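Visita à feira de produtores de Drovow
21 de dezembro de 2020

Na segunda-feira fui finalmente conhecer a feira de inverno de Drovow, com a Sigrun Sandberg e o Dwayne Ferreira. Peço desculpa pelos erros, escrevo em português há poucos anos e ainda troco os géneros das palavras.

Saímos cedo porque o autocarro demora quase 20 minutos desde a estação e depois é preciso subir a pé. A feira fica num antigo armazém de cereais. Na entrada deram-nos uma ficha com o número 822, que serve para o sorteio de um cabaz (não ganhámos nada). A entrada é gratuita, mas é obrigatório usar máscara e entram só 15 pessoas de cada vez, por isso esperámos um bom bocado ao frio.

Dentro, as mesas estão arrumadas por vale de origem. Os produtores de Nadell trazem maçãs, couves e mel. Os de Mabuza ficam mais ao fundo, com os citrinos, e foi ali que passámos mais tempo. A senhora da banca, Marama Faulkner, explicou-nos com muita paciência as diferenças entre as laranjas de sumo e as de mesa. Disse que a casca fina nem sempre é sinal de fruta doce – eu sempre acreditei no contrário – e que é melhor escolher pelo peso na mão.

O Dwayne queria comprar tudo. Eu tentei ser mais moderado, mas voltei com o saco cheio e com um frasco de compota de abóbora Drukia, que recomendo a quem gosta de canela. A compota custou mais do que a fruta toda.

Também assistimos a uma pequena conversa do senhor Fitzgerald Baptiste sobre como guardar a fruta em casa no inverno. Ele aconselha caixas baixas, com a fruta numa só camada, num quarto fresco. Os citrinos não devem ficar encostados uns aos outros durante muitos dias, e convém virá-los de vez em quando. Perguntei pelas batatas e ele respondeu que essas preferem o escuro.

Para comer há pouca escolha: sopa, pão com queijo e chá. A sopa estava boa, um pouco salgada. Os pagamentos são em dinheiro, não vi nenhum terminal para cartão, e a caixa automática mais próxima fica ao lado da estação.

A feira volta a abrir depois das festas, no mesmo armazém, e a Sigrun já me pediu para lhe trazer mais laranjas.
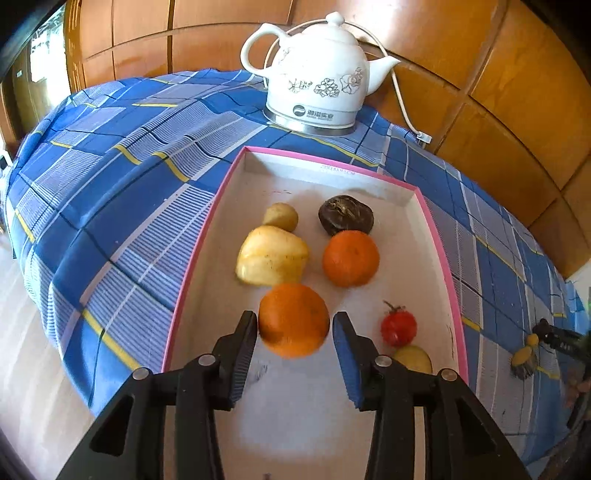
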